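# Wrist camera view is soft while the arm moves. Keep these episodes or bin them?

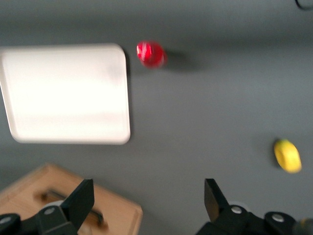 *Wrist view, jaws open, red and yellow pieces both still on the table.*

**Struan Geddes**, Aug 10, 2020

I'm recording demonstrations for a pick-and-place task: put the red piece and the yellow piece in the white tray, in either order. I drive the arm by hand and save the wrist camera and joint positions together. So far I have 60 episodes.

When I went back through them, a lot of the frames had blur like the one I've posted. You can still tell the tray from the table and the red piece from the yellow one, but the edges are soft and the red smears into its shadow. Once the arm slows down for the grasp the picture sharpens up.

Do I throw these out and start again, or will the policy cope? The wooden box stays on the table in all of them and is never used, if that matters.

---

**Morag MacRitchie**

Keep them. The camera will blur in the same way when the policy is driving, so it needs to have seen that. What I would bin is any episode where the picture is still soft at the moment the jaws close, as that is where position counts.

For the next lot, fix the exposure by hand and shorten it. On automatic, a grey table under weak light gives you long exposures. Your tray is nearly white-out already, so add light from the side and bring the exposure down until you can see the rim properly. Then drive more slowly — I take almost twice as long over a reach as I did when I started.

Don't mix the old and new settings without noting which is which. We did that at Munro and lost most of November working out why one batch behaved differently.

---

**Bożena Sowa**

Agree with keeping them. I'd worry more about the box. If it sits in the same corner in every episode the policy may use it as a landmark, and then fail when somebody shifts it. Move it between episodes, and take it away altogether for 6 or so. Same goes for the tray.

---

**Fiona Rankin**

just get a better camera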